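Two Years in a Small Kitchen
8 June 2019

When the studio Baysal put its cooking puzzle game Domeo on sale, the team had a simple wish: to sell enough copies for paying the rent until the end of June. On the first day they sold 273. The programmer told me she refreshed the sales page so often that her browser asked her to log in again.

Domeo is a quiet game. The player arranges a kitchen before the guests arrive, and every object must find its place in the correct order. There is no timer and no score.

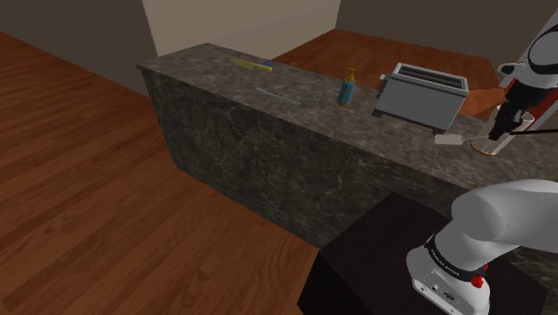
The idea came from an older project, Wulside, a racing game which the studio left unfinished after 20 months of work. Only one part of it survived – the camera, which turns slowly and never goes through a wall. The designers liked it so much that they built a new game for it.

Money was a problem from the beginning. The publisher Ernidel offered to help, but it wanted advertisements between the levels. Baysal refused, and for one winter the team took small jobs making menus for other companies' apps.
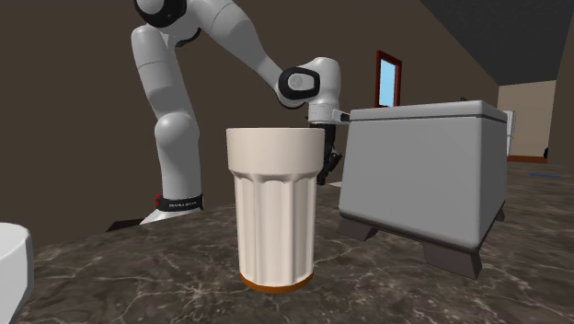 After the first week the number stood at 1,749, and then it hardly moved. What changed the situation was a short review on a Turkish blog, which was translated by readers and passed from one forum to another. Letters started to come, many of them from people who had never before paid for a game on their phone.

The studio is now preparing 2 new chapters. One of them takes place on a ship, and the designers are still arguing if the plates should slide when the waves come. The programmer is against it. She has already written the code, though.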